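Small Rooms, Many Fabrics: Storing Bedding and Clothes in Shared Student Rooms
Didton Hall project, final report
2 Apr 2023

1. Background

Our project looked at how people who live in one room keep their bedding and clothes in order. In a house, the blankets go in a closet and the laundry is folded on a table. In a single room the bed does both jobs. It is where you sleep, and during the day it is also the place where clothes get sorted, folded and left.

We started in January with a short survey at Didton Hall and in the two buildings on Wysocka. We then visited rooms and wrote down what was on the bed, what was stored under it, and how long it took to clear the surface and put everything away. The survey listed 1446 separate items of fabric, from pillowcases to winter coats. We visited 39 rooms.

2. What we found on the beds

Almost every bed had at least one layer that was not strictly bedding. Mats were common. People put them over the mattress in warm weather because they are cooler than a sheet, and they can be wiped clean. Blankets usually stayed on the bed all year, pushed to the wall side or to the foot, even when it was too warm to use them.

The second thing we saw a lot of was single pieces of cloth lying on top of the bed. These were scarves, towels, thin covers and shirts. Most had no fixed place. When we asked where they belonged, the usual answer was a chair or a hook on the door.

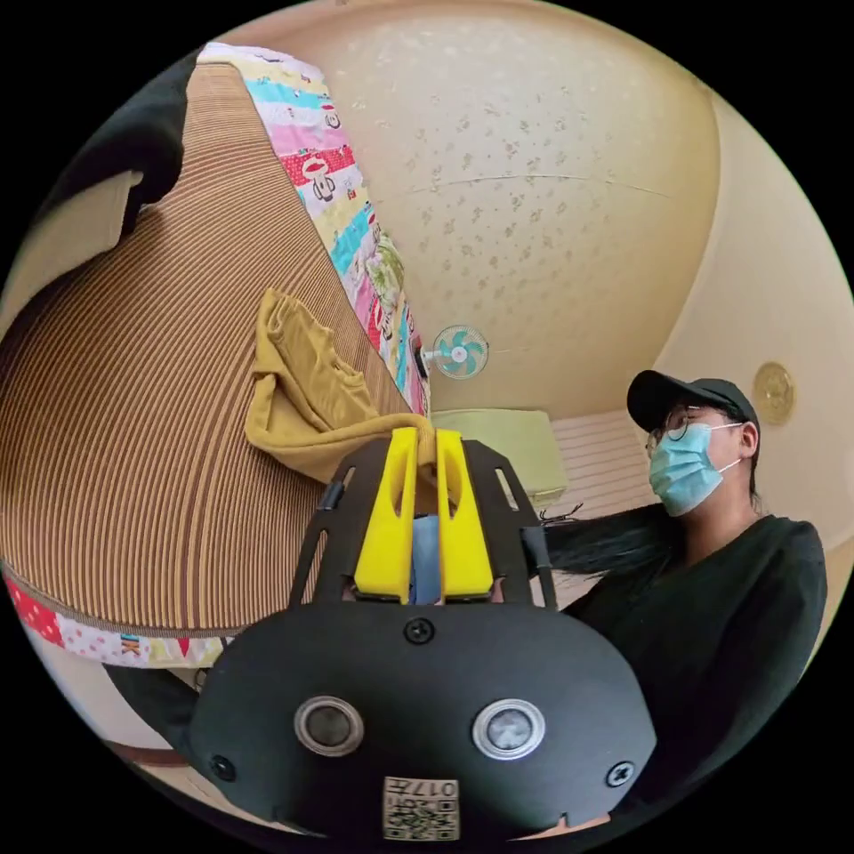

Loose pieces like these took up most of the folding time. A large blanket is slow to fold but you only do it once. Small cloths have to be picked up one by one, shaken out and matched with whatever pile they go in, and soft ones slide open again if they are stacked too high. Bright patterned blankets made this worse in one respect - small colored items were easy to miss on top of them. On a plain mat they were easy to find.

3. The Tero method

We tried a simple routine, which we called Tero after the working title of the project. It has two steps. First, everything that is not bedding is moved to one end of the bed. Then the bedding is straightened or folded, and only after that are the small pieces sorted. Most people had been doing it the other way around, folding clothes on top of an unmade bed and then moving the piles to make the bed.

With the old order, the residents in our sample moved many items twice. With the Tero order they moved most items once. We did not time every room the same way, so we are not giving an average here. The notes for each visit are in Appendix B.

4. Storage boxes

We also tested a low fabric box from Gromach that fits under a standard bed frame. It held one thick blanket and a mat rolled tightly. It did not hold two blankets. The lid is soft and sagged when anything was put on it, and in rooms with a very low bed it had to be pushed in at an angle.

5. Limits

Our rooms were all in one town and were visited in the colder half of the year. Fans and mats were in place in many of them but were mostly not needed yet. Summer visits would probably show fewer blankets on the beds and more washing.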